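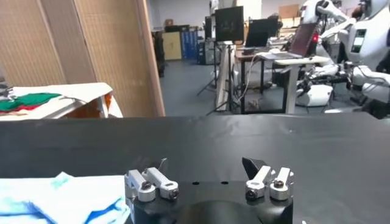

**Subject:** Track order and missing audio on the Plostemness instrumental EP
**Raised by:** Mbali Mtshali, Rendine
**Status:** Resolved, monitoring until Thursday

**Summary**

The label reported that the digital release was playing in the wrong order on the Clasix store. Track four, "Nwachukwu", stopped before its closing section. Listeners who bought the download received the same shortened file.

**Log**

09.10 - Report received. The label supplied its master files and the approved running order.

09.45 - Store listing compared with the approved order. Tracks two and five had been exchanged. The titles were correct but the audio beneath them was not.

10.30 - "Nwachukwu" examined. The delivered file was 15 seconds shorter than the master. The tempo, 92 beats per minute, matched in both, so a speed fault was ruled out.

11.20 - Upload history checked. An earlier draft of the EP had been sent under the same catalogue number, and the store had kept two files from it.

13.05 - Draft files withdrawn and the full set delivered again.

15.40 - Store confirmed receipt. All six tracks were played from start to finish and agreed with the masters.

**Effect on customers**

The store recorded 2000 streams and 400 downloads before the correction. Download customers will be sent a new link by email. Streaming customers need take no action.

**Further action**

The label is asked to use a new catalogue number for each draft. The cassette edition was made from the masters and is not affected.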